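How to Work Out a Two-Leg Tie and Fill In the Result Sheet

Updated Aug 11, 2020

Applies to all cup rounds played over two legs, from the first round to the semifinals. The final is a single match and has its own sheet.

What you need

The signed match card from each leg, the blank tie sheet, and the bracket for the round. Do not work from scores sent by phone. Two ties last February had to be corrected after a phoned score was entered with the teams reversed.

Step 1. Enter the first leg

Write the home team first. For the sample used on this page, the first leg is Cullow 1, Resley 2. Copy the scorers from the card, with own goals marked OG and credited to the team that benefits.

Step 2. Enter the second leg

The home team changes, so the order of the names changes too. In the sample, the second leg is Resley 0, Cullow 1. Check that the venue on the card matches the bracket. If a leg was moved to a neutral ground, the team listed first on the bracket is still the home team.

Step 3. Add the goals by team

Add across both legs, one team at a time. Cullow has 1 + 1 = 2. Resley has 2 + 0 = 2. The aggregate is 2-2. If one team is ahead at this point, go to Step 6.

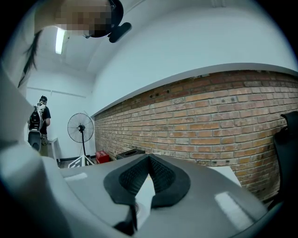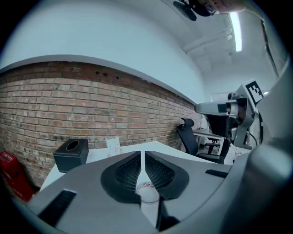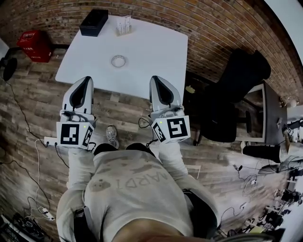
Shengli Yan wrote in to ask whether goals scored in extra time count as away goals, as the old sheet left no space for them. They do. Any goal scored by the visiting team before the end of extra time goes in the away column, but penalties in a shootout never do.

Step 4. Compare away goals

Count only goals scored at the other team's ground. Cullow scored one away, in the second leg. Resley scored two away, in the first leg. Resley goes through on away goals. If the away goals are level after 90 minutes of the second leg, extra time is played.

Step 5. Record extra time and penalties

Enter the score after 90 minutes, then the score after extra time, in separate boxes. A shootout result goes in brackets after the aggregate and is not added to it. Write "3-3 (4-2 pens)" and leave the goal totals alone.

Step 6. Sign and send

The sheet needs both club signatures. Send it with the two match cards to the Mimotgate office within 25 hours of the final whistle. Late sheets are accepted, but the tie stays marked "provisional" on the bracket until they are processed.

Common errors

Reversed second leg: the names were copied from the first leg and only the score was changed.

Shootout goals listed under scorers: remove them, and check the season totals for the same player.

Abandoned match: leave the score boxes empty and write "ABD". A replayed leg gets a new card, and the goals from the abandoned match are dropped.

Questions about a tie already sent in go to Dehua Zhong at the Mimotgate office. Include the round and both team names.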